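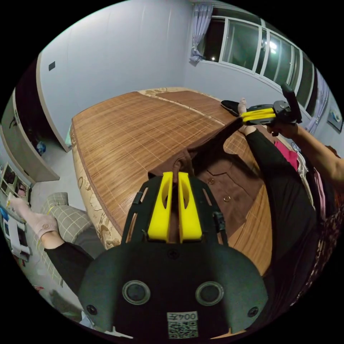

Altham Costume Club - Wardrobe Team

Folding a buttoned jacket

Use a bed or any flat surface longer than the jacket. A woven bamboo mat is fine, but brush it off first.

1. Do up the buttons and empty the pockets.
2. Lay the jacket front down. Hold it at both ends and pull gently until the creases drop out of the back.
3. Fold each side in to the centre, sleeves lying straight down the back.
4. Fold the hem up to the collar - once only for heavy cloth.
5. Turn it over and flatten the collar with your palm.

Brown and grey jackets go in tub 21, lid labelled Etstead. Tubs get checked again in September.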